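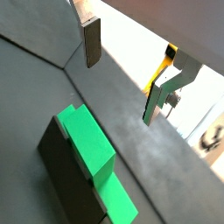

Hongjun Tian wants to know, before anything else, why the evening reading classes started in August when the grant letter had them starting earlier, and whether the money for the missed weeks is still sitting there. Fair question. Answer is yes, it is, see under Budget.

Progress report, adult reading program, Flinen branch
November 15, 2024

Where we are

139 people signed up. Target was 100, so we are over, and the waiting list is now closed until we find another tutor. Eight groups running. Two of them are bigger than we wanted, the beginner ones, and people are sharing workbooks in both. More workbooks ordered from Van Dijk, first box came with the wrong level, sent back, replacement promised but no tracking number yet.

Attendance good in the morning groups. Evening groups patchy. Shift changes at the Gokero plant are most of it – people come two weeks, miss two weeks, come back embarrassed. We have started letting them drop into the morning group on their off weeks and that seems to help, though the morning tutors were not thrilled at first and I should of asked them sooner.

Late start

The lease on the second room took longer than planned. Landlord wanted a new insurance certificate, then wanted it again with the branch name spelled right. Tutors were already hired so we used the time for training and for the intake interviews, which run long if you do them properly. Intake is all done now except for four people who signed up last week.

Budget

Room rent for the missed weeks not spent. I would like to move 1000 dollars of it to bus passes. Need your OK in writing, an email is fine. Brernero has agreed to keep printing the practice sheets at the old price through the spring, so the printing line stays as it was. Tutor pay is on track. Snacks are over. I know. Will bring it back down.

Testing

First round of reading checks finished for the morning groups. Evening groups half done. I don't want to send you scores from half the people so they will come with the next report, all together. Tutors say the midlevel readers are moving fastest, beginners slower but steady. One man read his lease out loud to the group and found a fee he had been paying that wasnt in it.

Still open

Replacement for the tutor who is moving away. Two applications in, one looks strong, interview not set.
Child care on evenings. Three parents asked. No plan yet, church across the street said maybe.
Your question about a second site – too early, ask me again after the spring term.
Sign-in sheets to be scanned, will send separately.

Next report will have the scores and the full spending table.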